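Wimura (suborbital vehicle)

Wimura was a suborbital passenger vehicle operated by Radwan, a private launch company based in Firkevstead. It carried paying customers to the edge of space and back on four flights before being retired, and is remembered mainly for its seats, its ticketing policy, and the extended argument over whether anyone aboard had been to space at all. Supporters of the program describe it as an early success in low-cost tourism. Its critics describe it as a very tall elevator with a gift shop.

Background

Radwan was founded by Ashraf El Sherbiny, who had made his money in refrigerated shipping and regarded passengers as a form of cargo that could complain. His first proposal was an orbital capsule. When the cost estimates came back, the proposal became a suborbital capsule, and the brochures were reprinted with the word "orbital" shortened to "aerial" by means of a sticker. Several of these brochures survive with the sticker peeled off.

The launch site was a former airfield at Bravelmont, chosen for its flat ground, its distance from towns and a lease that nobody else had bid on. The runway was too short for the company's support aircraft, which had to land at a larger airport and be unloaded onto trucks. Local farmers negotiated a clause requiring the company to pay for any livestock startled by engine tests. Goats turned out to be indifferent. The sheep did rather well out of it.

Design

Wimura consisted of a single-stage booster and a crew capsule with room for six people, or four people and the luggage of one of them. The capsule's chief designer, Annelies Martens, had wanted large windows. The structural team had wanted no windows. The compromise was a row of portholes set slightly too low for anyone of average height, so that passengers spent their minutes of weightlessness curled up like shrimp.

The seats were adapted from a dental chair, a fact Radwan neither advertised nor denied. They reclined to a good angle for high acceleration and were easy to wipe down, and by the second flight this had become their most admired quality. Early versions kept the original headrest, which several customers reported finding unsettling for reasons they could not place.

Flights

The first flight carried only Radwan employees. Sherif El-Sayed, then head of operations, volunteered for the left-hand seat and later wrote a memoir in which the flight occupies 2 pages and the lunch beforehand occupies nine. The vehicle performed as planned, apart from a cabin speaker that played the boarding announcement all the way up and all the way down.

The second flight was the first with paying customers. Among them was the long-distance swimmer Lahcen Ouali, invited at a discount because the company felt it needed a name. Ouali proved an awkward choice of spokesman. Asked at the landing site to describe the view, he said it was very nice and that he had been looking mostly at his knees. Sales rose anyway.

The third flight was delayed by high winds for most of May, during which the passengers were put up in a hotel in Firkevstead and given daily lectures on orbital mechanics. Two of them asked for refunds. One of them asked for more lectures and was eventually hired.

The fourth flight, commanded by So-yul Hyun, is generally considered the best of the series. Hyun had the speaker removed, issued everyone a cushion so they could reach the portholes comfortably, and landed closer to the target than any previous crew, within a short walk of the catering tent.

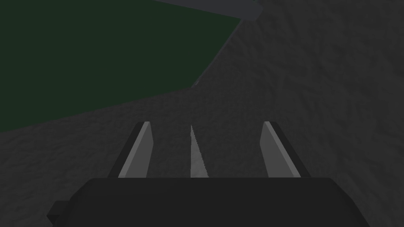 Altitude dispute

Radwan promised customers "space," which it defined in the ticket contract as "a height at which the sky is dark." Other operators used stricter definitions. After a trade newsletter pointed this out, the company offered passengers a choice between a certificate reading "astronaut" and one reading "participant," the second of which came with a voucher. Most took the voucher. The matter has never been settled, though it still takes up the larger part of the program's discussion pages online.

Retirement and legacy

Wimura was withdrawn when its insurance came up for renewal. The waiting list stood at 1215 names, of which around 600 had paid a deposit, and the deposits were returned over several years in an order the company never explained. The booster was sold for parts. The capsule stands outside the old airfield office at Bravelmont, where visitors may sit in it on request. The cushions are still inside.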